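Who Gets to Read a Trade Deal? My Term Project on Tariffs and Small Towns

6 min read

For my project I wanted to look at what a trade agreement does to a place small enough that one factory matters. I picked Brillwood, mostly because my aunt lives there and I could sleep on her couch, and partly because the Rizvi furniture plant was all over the local paper in April (the tariff on imported chair parts was about to go away, and people were nervous!).

My first plan was to read the whole agreement. That lasted two evenings. The tariff schedule alone is 69 pages, and half the lines send you to some other line. Anum Ghauri from my seminar group told me to start with the side letters, and she was right -- the part about local purchasing rules was in there, in plain words, on a page I would have skipped. 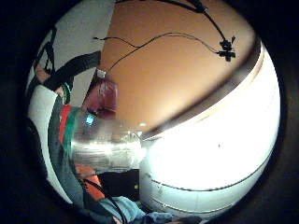
So the purchasing rules became my main topic. Under the old system the town could give extra points to a bidder from the county. Under the new one it can't, at least not on contracts above a set size. I sent a survey to 100 households asking if they had heard of this change, and I got a decent stack back, but I only mailed it once and most of the replies came from streets near the plant. I wouldn't hang a big claim on it.

The interviews were way more fun. Žydrūnas Vasiliauskas used to sit on the town council and gave me two hours of his time and a folder of old meeting minutes. He told me the council got a summary of the deal and a deadline for comments, and that the deadline came first. I checked the minutes and the dates match what he said.

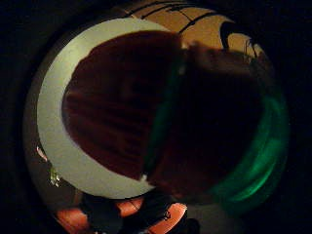 I also talked to a buyer at Clurnska, the company that sells the imported parts. She thinks cheaper parts will help Rizvi sell more finished chairs, and she could be right, I just couldn't find numbers for it either way. The union people I met saw it very differently and wanted a public hearing before any more rules change. I ended up closer to their side on the hearing and closer to hers on the tariff, which made my last chapter pretty messy to write.

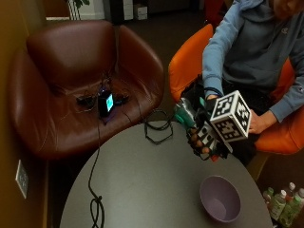

Blue hoodie, orange chair, marker cube in hand.

If I did this again I'd go to Flondeo too, the next town over, where the council asked for the full text early on. I ran out of bus money and time. My survey form and interview notes are in the appendix, and the tariff lines I used are listed after that.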